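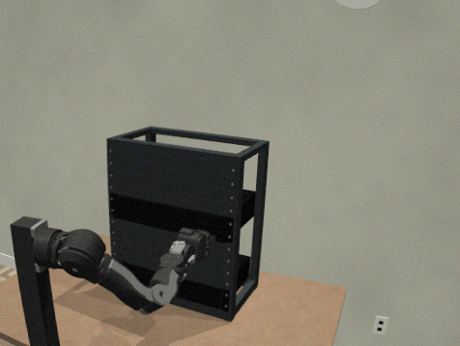
Quick tips for the workshop and shed

Doing this fast as the kettle's on. Bits and bobs picked up over the years, mostly from Elba Espinoza who had the unit next to mine in Griserstead.

Stuck screws

Right size driver first. Sounds daft, most people grab whatever's nearest. Lean hard, quarter turn tighter, then back out. Still stuck? Drop of penetrating oil, go and do something else, come back after tea. Rubber band over the head if its chewed up.

Dust

Sweep before you vacuum, not after. Damp sawdust on a concrete floor picks up the fine stuff lovely. Do shelves top to bottom. Old paintbrush for vents and corners, a dry one, never a wet one near anything with a plug. 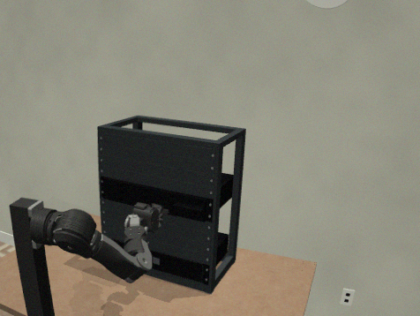
And empty the vac outside. I didn't, once. Whole bench to do again.

Sanding

400 grit between coats, light hand. Wipe with a barely damp cloth. For bare metal with a bit of rust on it, wire wool first, then 400, then primer the same day or the rust comes straight back. 2000 grit is for polishing only, dont waste it on shelves.

Glue

Store bottles upside down in a jam jar. PVA hates frost, so bring it indoors by November. Wax paper under any joint you're clamping. 2 clamps minimum, even on small stuff.

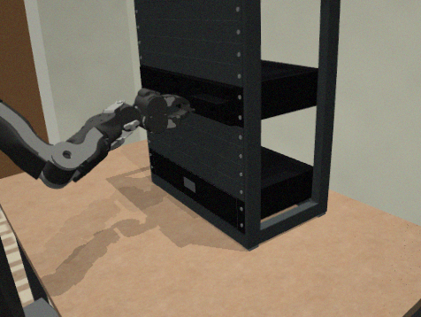
Cables and leads

Over-under coil, velcro tie, hang on a hook. Label both ends with masking tape and a biro. Check plugs for scorch marks every spring, I do mine in April. Any nick in the outer sleeve, bin it. Tape is not a repair.

Paint tins

Wipe the rim, lid on, tap round with a rubber mallet. Write the room and the month on the lid.

More when I get a minute. Drawer runners next, they've been sticking somthing awful.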